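Roswood Community Hall Reopens Linen and Tableware Store After Reorganization

October 15, 2021

The Roswood Community Hall has completed the reorganization of its basement linen and tableware store, which serves the main dining room and the two meeting rooms on the ground floor. The store is again open to groups holding a current hire agreement with the Hall.

The work began after a review of the Hall's equipment found that a large share of the tablecloths, napkins and serving dishes listed in the inventory could not be located when needed. Items had been returned to different cupboards over several years, and many boxes carried labels from events long past. The review recommended that all textiles be folded to a common size, stored by table length, and kept separate from china and glass.

Shelving for the project was supplied by Cieślak, which also fitted the new doors on the long cupboard beside the stairs. Idetti provided 40 lidded storage boxes in two sizes. Textiles in poor condition were withdrawn from use and passed to the Skalitlow Textile Exchange for recycling. The Hall retained over 50 tablecloths, all of which have been laundered, pressed and entered in the new register.

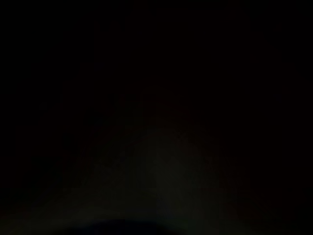
Under the revised arrangements, round cloths are held on the upper shelves and rectangular cloths on the lower ones. Napkins are bundled by color and tied with cotton tape. Dinner plates, side plates and bowls have been moved to the cupboard nearest the service lift, where they may be loaded directly onto carts. Glassware remains in the ground-floor pantry and is not affected by the change.

Groups wishing to borrow linen are asked to submit a request form to the Hall office at least 5 working days before their event. The form should state the number of tables, their shape, and the room reserved. Linen will be set out in the dining room on the morning of the event. Borrowers are not required to launder items after use, but cloths should be shaken out, loosely folded and placed in the return bin by the kitchen door. Wet or heavily stained items should be placed in the separate bag provided and reported to the office.

The charge for linen remains unchanged for groups registered in Roswood. Groups from outside the town will pay a handling fee of $22 per event, payable with the room deposit. Missing or damaged pieces will be charged at replacement cost, as set out in the hire agreement.

Electrical work in the basement corridor is planned for December. The store will be closed while it is carried out, and requests for holiday events should be submitted early so that linen can be brought upstairs in advance. The dates of the closure will be posted at the main entrance and sent to all registered groups.

Copies of the new register and the request form are available from the Hall office during regular opening hours.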